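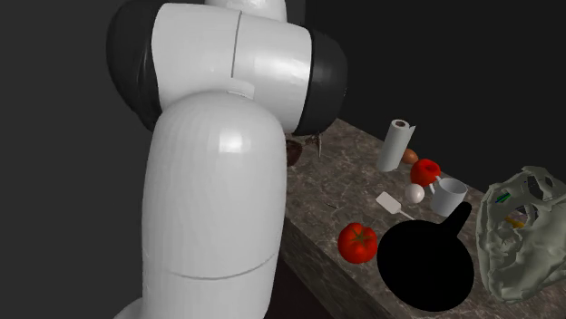

À quel âge faut-il commencer la guitare basse ?

Quand on en a envie, et que la main gauche atteint sans douleur la deuxième case d'un manche court : pour beaucoup d'enfants, cela arrive vers la fin de l'école primaire, et pour les adultes la question ne se pose plus.

J'ai passé une bonne partie du mois de juillet à Vesermont, petite ville où l'on joue de la basse comme ailleurs on joue aux boules, c'est-à-dire dehors, tard, et avec des avis très arrêtés. L'école de musique y a ouvert une classe qui mélange les âges (de 11 ans à la retraite bien entamée), et je voulais comprendre pourquoi tant de gens choisissent un instrument que l'on remarque surtout quand il s'arrête.

Le cours du samedi commence à 10 heures, en principe. En pratique on s'accorde, on se raccorde, on prête un câble au voisin, on retrouve le sien sous une chaise, et la première note commune arrive quand elle veut bien. Pendant 30 minutes on ne joue que deux notes. Deux ! J'ai cru à une plaisanterie, et puis je me suis mise au fond de la salle avec un instrument d'emprunt, et j'ai vite cessé de rire : tenir une note jusqu'au bout, la couper net au bon endroit, recommencer sans presser, voilà qui occupe largement une matinée.

Beaucoup d'élèves viennent de la guitare classique, ce qui leur donne une jolie main droite et quelques mauvaises surprises. Les cordes sont plus grosses, les écarts plus grands, et surtout il faut accepter de laisser de la place aux autres. Une élève m'a raconté qu'elle avait mis tout un hiver à ne plus remplir les silences. Elle le disait avec une certaine fierté, et je la comprends.

Le groupe le plus assidu s'appelle Mokgethi. Il est né dans cette classe, il répète dans une ancienne graineterie de la rue Tarmont, et il compte deux bassistes, ce qui devrait donner de la bouillie et donne au contraire quelque chose de très tendre, l'un jouant dans le grave, l'autre presque en chantant, tout en haut du manche. Leur morceau « Sovthorpe » dure onze minutes sur scène (un peu moins les soirs de pluie) et repose sur une seule ligne, reprise, déplacée, abandonnée puis retrouvée. Je l'ai fredonnée dans le train du retour, au grand dam de ma voisine.

Si l'envie vous prend, essayez plusieurs manches avant d'acheter, assis et debout, et demandez à louer pour le premier trimestre. L'école prête des instruments aux débutants, avec la housse et un petit accordeur. Les inscriptions se font sur place, le samedi, après le cours, quand tout le monde a rangé ses câbles.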